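Girkis wall shelf and desk set, grey and orange

I bought the Girkis set for the small room at the end of our hall, which had been a dumping ground for coats and an ironing board. I wanted one piece for the wall and one underneath it to work at, in matching colours, and I didn't want to spend custom joinery money. The set was $600 from Lodport, plus $70 for delivery to the door. Assembly was extra and I did it myself.

The finish is a grey wood grain with streaks running along the length of the boards. On the website it looked brownish. In the room it is a proper grey, and the desk and the shelf are the same shade, so if you order both you won't end up with two greys that nearly match. The cubby backs come in white, mustard or a deep orange-red. I went for the orange-red after looking at the sample chips for a week. Against a plain white wall it is strong, but the colour sits at the back of the compartments and you lose a fair bit of it once there are books in front.

The shelf has a long curved top edge and the compartments are different sizes and set at different heights. I like how it looks. It does make storage less straightforward. Ring binders only go in the big left one. The small one at the right is good for a mug of pens or a charger and not much else. Measure your tallest books before you order.

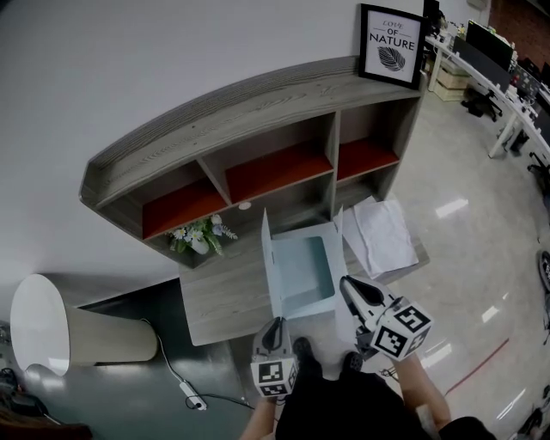
The curve is gentle enough that a frame will stand up on the right-hand end. I wouldn't put anything round on it. Heavier things belong in the cubbies.

Putting it up took two of us most of an afternoon. My neighbour Bradley Lockwood held the unit while I marked the wall. The instructions are drawings only, and step 4 shows the bracket upside down. The supplied plugs are meant for masonry. We have plasterboard, so I found the studs and bought longer screws from the hardware store. The holes on the back rail are slotted, so there is a little sideways adjustment once it is hanging. Get it level before you tighten anything.

There is a small round white knob on one of the dividers. Mine was a bit crooked out of the packet and turned straight by hand.

The desk is simpler and went together in under an hour. The top is flat and solid, with room for a laptop and an open parcel side by side, and I wrap all the family birthday presents there now. A pot of fake flowers lives at the left end and doesn't get in the way. The surface wipes clean with a damp cloth. It does mark if you drag something gritty over it, and I have one fine scratch near the front to prove it. Use a mat if you craft with knives.

One panel arrived with a chipped corner. I emailed Lodport and a man called Emil Lanz answered the next morning, asked for the part number and sent another panel without any fuss. It took nine days to come. The packaging was good otherwise, with card corners on everything and very little polystyrene.

I also looked at the Hauser wall unit, which has deeper shelves and a straight top. It would hold more. It only came in white or black when I was shopping, and the matching desk was sold out.

Four stars from me. It loses one for the bracket drawing and the plugs. If you want somewhere for a lot of files, buy something with regular shelves. For a small study or a teenager's bedroom I'd get it again in the same colour.

Reviewed by Johanna Strebel, February 16, 2018

Contact us | Copyright 2018 Tornirard Home Reviews. All rights reserved. | Back to top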